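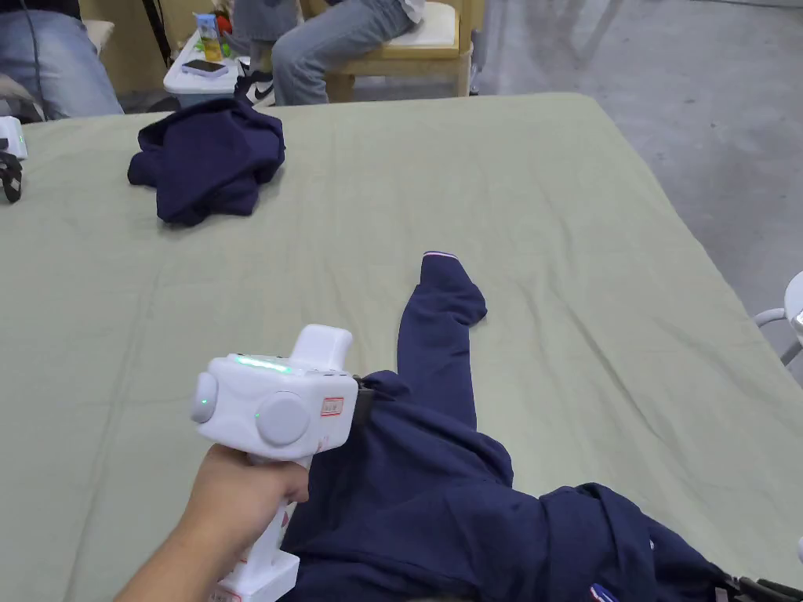 19/01/2020
Apuntes de la asignatura Cuidado y Presentación de Prendas. Taller Bametti, módulo de plegado.

Tema 4. El plegado de prendas de manga larga

Empezamos donde lo dejamos, es decir, en las camisetas de manga corta, que todo el mundo cree saber doblar y que en el ejercicio anterior produjeron una colección de trapecios bastante estimable. La manga larga añade una dificultad modesta: dos tiras de tela con ideas propias. El resto de la prenda colabora más o menos. Las mangas, no.

4.1. La superficie

Se trabaja sobre una mesa grande cubierta con una tela lisa. La tela impide que la prenda resbale y, de paso, evita que se enganche en los cantos. Conviene que el color contraste con el de la prenda. Una prenda azul marino sobre un paño verde salvia se ve bien; sobre un paño negro se convierte en un ejercicio de fe, sobre todo a última hora de la tarde.

El paño de la mesa no hace falta plancharlo. Unas arrugas poco profundas no se transmiten a nada. Los pliegues gruesos sí molestan, así que se estiran con la palma antes de empezar y se vuelven a mirar después de cada prenda, porque al arrastrar la tela de encima se arrastra también la de debajo. Quien haya doblado en la cama sobre un edredón conoce el fenómeno y seguramente le ha echado la culpa a la prenda.

4.2. Extender antes de doblar

La mayor parte de los pliegues torcidos vienen de aquí. Se tiende a doblar lo que todavía está hecho un bulto, con la esperanza de que el bulto se ordene por el camino. El orden de trabajo es el siguiente:

Primero, el cuerpo. Se localiza el bajo, se localiza el escote y se tira suavemente de uno y otro hasta que la tela quede plana. Nada de sacudidas en el aire: quedan muy bien en los anuncios y en clase tiran los alfileteros.

Segundo, las mangas, una cada vez. Se coge la tela cerca de la sisa, donde la manga se une al cuerpo, y se desplaza hasta que la costura quede recta. Luego se sigue hacia el puño. El error clásico consiste en agarrar el puño y tirar. La manga se estira, parece obediente, y la sisa se queda retorcida debajo con todo el problema guardado para más tarde.

Tercero, las dobleces intermedias. Una manga de punto casi siempre hace un codo a media altura, donde la tela se monta sobre sí misma. Se deshace levantando la capa de arriba y dejándola caer al lado. Apretarla con la mano la fija, y para eso ya tenemos la plancha.

Cuarto, los puños. Si llevan una franja de color, mejor para nosotros: la franja sirve de referencia y delata enseguida si la manga ha girado. En un puño con ribete rojo, blanco y azul, la raya ha de verse recta de lado a lado. Si sube en diagonal, hay que volver a la sisa. Ya sé que apetece enderezar solo el puño. Se nota igual.

4.3. El pliegue básico

Con la prenda boca abajo y bien extendida:

a) Se lleva un lateral hacia el centro, con su manga.
b) La manga se dobla hacia abajo, paralela al borde, sin que asome.
c) Se repite con el otro lateral. Ahora hay que comprobar que ambos bordes son paralelos. «Casi paralelos» es una categoría que no figura en la rúbrica.
d) Se dobla el bajo hacia arriba hasta un tercio, y otra vez hasta el escote.
e) Se da la vuelta.

La tablilla Kito que tenemos en el armario ayuda en los pasos a) y c). Se permite en las dos primeras prácticas. En el examen se queda en el armario, por mucho cariño que se le haya cogido.

Si la prenda lleva un logotipo bordado, se decide antes de empezar si tiene que quedar a la vista. Un bordado pequeño cerca del bajo acabará casi siempre escondido con este método. Para enseñarlo hay que cambiar el último doblez, y eso lo veremos con el pliegue Wullon, que es más lento y tiene mejor fama de la que merece.

4.4. Medidas

Para prendas de adulto trabajamos con un largo de unos 70 centímetros, medido desde el punto más alto del hombro hasta el bajo. Los tejidos gruesos se pliegan en menos vueltas, con el canto más redondeado. No se aplasta el canto para que parezca más fino: al rato vuelve a su sitio, y la pila se inclina.

Hablando de pilas. El inventario del almacén de prácticas registra 2,801 prendas, de las que 86 son de manga larga y punto grueso. Estas últimas van en el estante bajo. Si alguien las coloca arriba, irán cayendo durante la explicación de los tejidos elásticos, que ya es bastante larga sin interrupciones.

4.5. Fallos frecuentes

Manga que asoma por debajo: se ha doblado en ángulo demasiado abierto. Se deshace solo ese lateral.

Bulto en el centro: las dos mangas se cruzan en el mismo punto. Se sube una de ellas un par de dedos.

Escote torcido: la prenda estaba mal extendida desde el principio. Se vuelve al apartado 4.2, con la dignidad que cada cual conserve.

Prenda perfecta por delante y desastrosa por detrás: se acepta en los escaparates. Aquí le damos la vuelta.

Para la próxima sesión

Leer el capítulo de tejidos de punto del manual Ekanayake, sin las tablas finales. Traer 2 prendas de manga larga, limpias, una de ellas oscura. Practicar en casa la extensión de las mangas hasta que salga sin tirar del puño. Los paños de mesa los pone el taller y se devuelven doblados, en cuatro, por las esquinas que tienen marca.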